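Home | Notebook | Builds | Tool list | Wednesday nights | Log in

Filed under: Shop notebook > Arm > Grasping

Wednesday, late

Second evening on the watering can. Writing this up before I talk myself into liking the numbers.

Where we were: Anil Venkataraman wants the shop arm to water the seedlings on the window bench by June. His plan is to get the pick working in the simulator, then move it over to the real arm with as little fiddling as possible. I said last month that I don't believe in the second half of that plan and I still don't, but I agreed to do the first half properly so that we argue over something solid.

Sim setup is the Zitlow build, stock physics settings apart from friction, which I put back to default after finding Anil had turned it way up. No idea how long it had been like that. Everything he logged before tonight should be treated as suspect, including the run he showed people at the open evening. I've renamed that folder so it doesn't get mixed in.

The can model is the low-poly one, teal, big flat faces, block handle with a slot through it. It's a friendly shape. A flat face gives a parallel gripper something to sit on. The can we own is round-bellied, thin galvanized stuff with a wire handle, and it weighs a lot more with water in it than without. The model has one mass and keeps it. I asked Anil what mass he'd used and he said "a reasonable one."

Approach tonight was to come in from above with the fingers wide, get over the handle, close on it, lift, hold. Thevar does the planning and I left it alone. The pose estimate comes straight from the simulator, meaning the arm is simply told where the can is. I want that written down in plain words somewhere, so it's written down now.
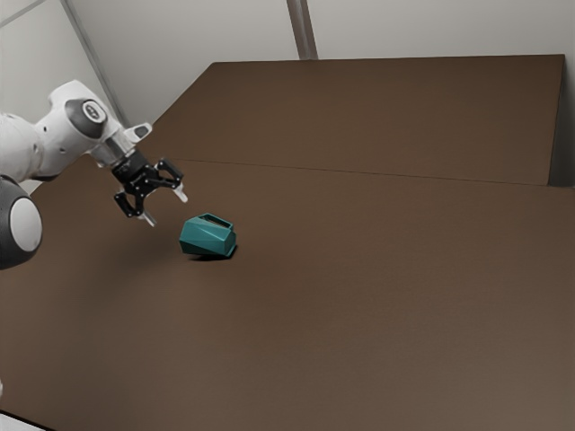
The closing step is where I'd put my money on trouble. The planner will accept a grasp on the handle or a grasp on the body and scores them the same as long as the lift check passes. The lift check only asks if the can is off the table at the end of the move. It doesn't ask whether the can is level. For a block that's fine. For a thing that's supposed to be carrying water over to a bench with a power strip under it, I'd call it a wrong test.

Ran 337 attempts in the batch while I sorted the screw drawers. The summary line said all good, so I went and opened the replays. Only looked closely at a handful. Two of them had the can hanging nose down, and both were marked as passes. In three others a fingertip went into the handle geometry at closing and the physics shoved it back out again, which on the real arm would be a bent handle or a stalled motor. Those were passes as well. I haven't gone through the rest and won't guess at a rate from what I picked by eye.

Changes made:

- lift check now fails anything past a set tilt (value is in the config, it's a guess, argue with me)
- body grasps turned off for the time being
- start position of the can shifts on every attempt. It was shifting before, but by so little that it may as well have been glued down
- closing speed cut in half

Not changed: the lighting, the table, the camera. The sim has one object on a bare brown table. Our bench has the Prarlow power supply, somebody's coffee, a coil of hose and whatever got left out on the weekend. I'd like to drop a few random boxes in next to the can before anyone says "ready." Anil thinks clutter is a separate problem. Could be. It's a problem we have, though.

Tried one rerun after the changes and stopped it early, the planner was throwing away so many grasps that it slowed to a crawl. So either the tilt limit is too tight or the old results were mostly junk. Both would fit what I saw. Need a full overnight run to tell.

Gripper note for whoever is on the real one next: the left pad on ours is peeling at the corner again. The superglue didn't hold. There's a sheet of the Ullau rubber in the second drawer, cut a fresh pad and use contact cement this time, and let it sit the full time on the tin.

Still to do: weigh the real can empty and full, measure the handle wire, get a proper model of it made. I'll do the weighing. Anil has the calipers at home, bring them back please.

He read this over my shoulder and says I'm being hard on a first pass. Fine. He can run the overnight batch and we'll look at the replays together, every one marked as a pass, before the real arm goes anywhere near water.

More from the notebook
Wrist cable rerouted, again
Thevar planner: settings we keep losing
Seedling bench, drip tray measurements
Emergency stop box, second version
Why the Zitlow update waited a month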